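**Paper grain** is the direction most of the fibers in a sheet of paper point. I keep this page for the Bikton craft wiki, and it's the one I get the most mail about, so I've let it grow a bit!

On a paper machine the wet pulp lands on a moving screen, and a lot of the fibers swing round to line up with the travel. Paper bends and tears more easily along that line (try tearing a newspaper both ways - one way goes straight, the other wanders all over the place). Handmade sheets have much less of it.

My favorite test is just bending. Curve the paper one way, then turn it and curve it the other way, and the direction that fights you less has the grain running along the bend. 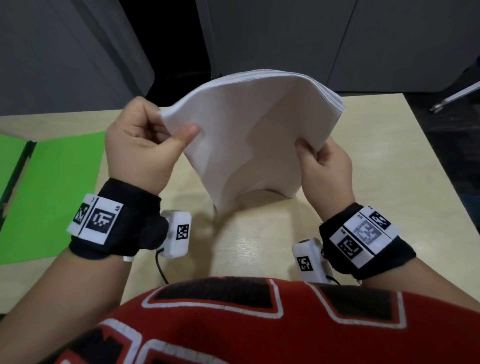
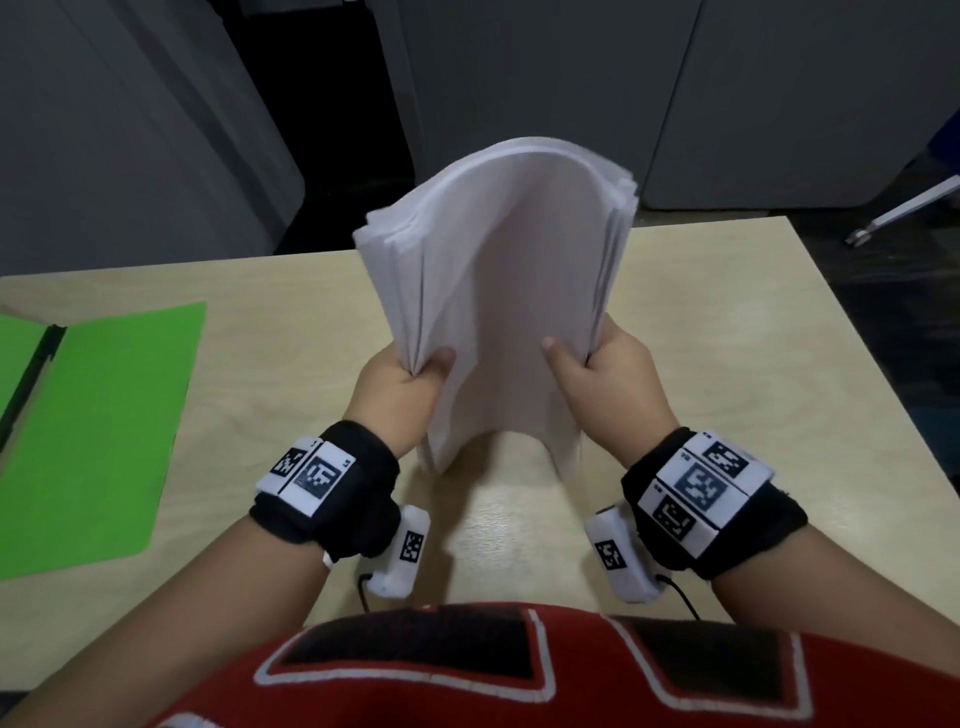 White stacks, bent or folded by hand over a table.
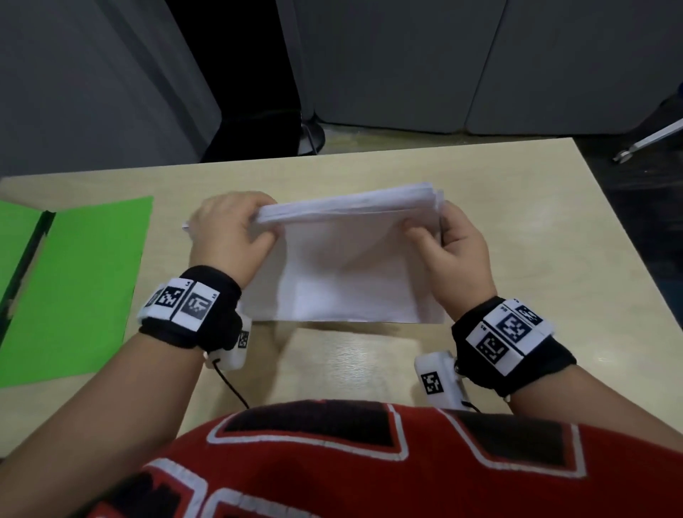 For books you want the grain running parallel to the spine, head to tail. I once glued up 3 notebooks the wrong way and they never did lie flat - the pages went wavy near the spine and stayed like that. Natsumi Fukuda, who taught me binding in Stonduvska, wouldn't even let us pick up the glue brush until we'd marked an arrow on every board.

Packs sometimes say "long grain" or "short grain," meaning the fibers run with the long side or the short side. If yours doesn't say, cut a small square, dampen one face and watch it curl. The axis of the curl is your grain.

See also: *Bookcloth*, *Deckle edge*, *Wheat paste*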